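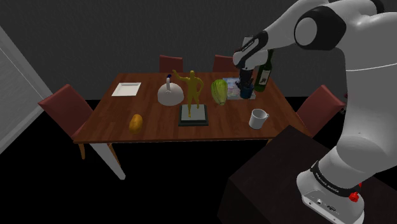
Figure 2. The dining table scene in Kelau, main view.

Section 4. Setting Up Your First Tabletop Task

Welcome back! If you came straight from Section 3, you have Kelau installed and your license key from Zhuravel is safely typed in, so the dull part is behind you. In this section we'll open the dining table scene, get the arm over the dark blue cup, and save a first run you can play back as often as you like. Please take your time with it. Everything here is simulated, so the worst you can do is send a wine bottle rolling across a floor that doesn't need mopping.

Before you start

Close any other scene you may have open (Kelau will let you keep two going at once, but older graphics cards get grumpy about it). You'll also want 29 GB free on the drive where your runs are saved. A single run takes nowhere near that much, but the scene unpacks all of its furniture and tableware the first time it loads, and it likes to have elbow room.

Loading the scene

1. From the Start page, choose Scenes, then Home, then Dining Table. The first load can be slow, so this is a fine moment to refill your coffee.

2. When the table and the red chairs appear, click once on the arm. The Drillby panel slides open along the bottom of your screen. Drillby is our motion planner, and you'll be spending a lot of time together.

3. In the box marked Scene Seed, type 2587 and press Enter. The seed decides where every object on the table is placed, and using ours means your table will match this guide.

Note: If you leave the seed blank, Kelau makes up a new layout each time. That's lovely for training later on, but it does make a guide like this one hard to follow!

Choosing the target

4. In the object list, pick Cup, Dark Blue. Be careful here, as there is also a white mug on the table and the two entries sit right next to each other in the list.

5. Set Approach to From Above. The statue in the middle of the table is tall, and a sideways approach may have to find its way around it.

6. Press Plan, wait for the path to be drawn, and then press Run. 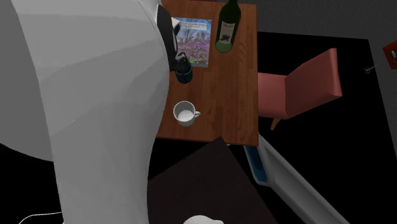 7. Switch to the second camera with the Tab key and press the space bar to pause once the fingers get down to the cup. Turn the view slowly and look for any place where a finger passes through the side of the cup. If you find one, raise the Grip Height slider by a single notch and run the plan again.

8. When you're happy with it, press Save Run and give it a name you'll recognize in August. ("test" is not that name. We have all done it.)

Caution: Don't drag objects by hand while a run is playing. Kelau will allow it, but the saved run will no longer match its seed, and you won't be able to repeat it.

Caution: Settings saved here are for the simulated arm only. Please read Section 9 from beginning to end before you send any plan to real hardware.

Running a batch

Once one run looks right, you can ask for many. Open Batch, tick Vary Layout, and enter how many you'd like, up to 1000 on the standard license. Our support lead, Rostyslav Nechyporuk, suggests leaving large batches to run overnight and turning off the preview window, which speeds things up quite a bit.

If a batch stops early, open the log from the Drillby panel and look for the last line in red. Most of the messages are explained in Appendix B, and for the rest you can write to the Skavcombe help desk from inside the program, under Help, then Ask a Person. Attach the log and the seed when you write.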